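Bench notes, July — Sondance two-arm kit, trial unit

09:40
Kit on loan from Jansen, Gerrit's to sign off or send back. Powered up first go. Homing takes 79 seconds for both arms, too long if we're doing it every morning.

Price list says 2 spare finger sets included. Found one. Email Jansen.

10:30
Teach mode. Nice and light to push about, left elbow a bit stiffer than the right. Hiba says hers at Dovwood was the same and it eased off. Manual is poor, page 31 refers to a menu that isnt there. Restarted twice becuase of it.

11:15
Left arm on small stuff, right arm parked over the middle. Fingers closed on the little teal-green piece above the clear grey sheet. Toolbox left at the back on purpose, want to know how the arms cope with clutter.
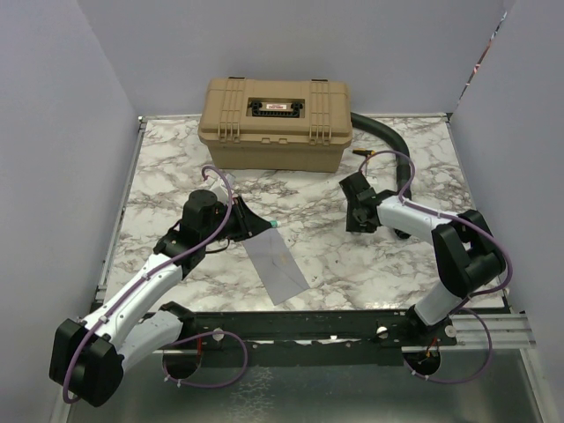

Cables
Don't like the purple loops by the bases. Ties on the left forearm fine, but lower down there's a lot of slack near the rail. Ask Jansen for shorter ones or clips.

To do
— log grip force, 121 cycles per the Ondale test sheet
— quote for service plan, with and without call-out
— Gerrit to decide on second month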